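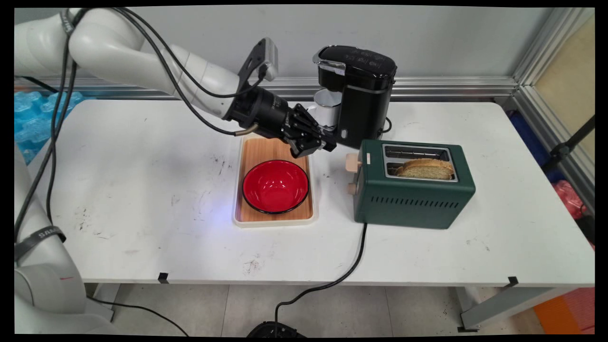
Coffee maker at the back, mug in, wooden tray in front.

How to get a table at Sostar without losing your mind

Quick one, writing this on my lunch break. People keep emailing me about Sostar so here's how I do it.

1. Make a Jivetti account first. Card saved, phone number confirmed. Do it the night before.

2. Tables drop Wednesday at 9 am. Log in at 8:50. Don't refresh like crazy, it kicks you out.

3. Search for two people. Fours go to regulars mostly. Need four? Call and ask for Esben Þórarinsdóttir, she runs the floor and is very nice about it.

4. Take the 5:30 if you see it. Same menu, quieter, and the lamb hasn't run out yet.
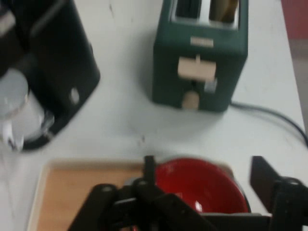 5. No luck? Hit Notify, then check again at 4 pm the day before. Thats when cancelations show up. I got in twice this way in March.

6. Deposit is $54 a head. Comes off the bill. Cancel late and it's gone, ask me how I know.

Once you're in: get the smoked butter, skip the soup. Split the lamb. Wine list is long and pricey, but the house red is fine.

Still nothing? Briem is two doors down, walk-ins only, bar seats. Get the rye toast with trout. Grirnari next to it is ok for desert.
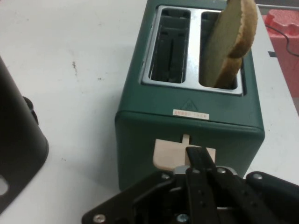

Green two-slot toaster, one slice in.

Will update if they change the drop time again. Menu notes from my last visit coming soon, need to find teh receipt.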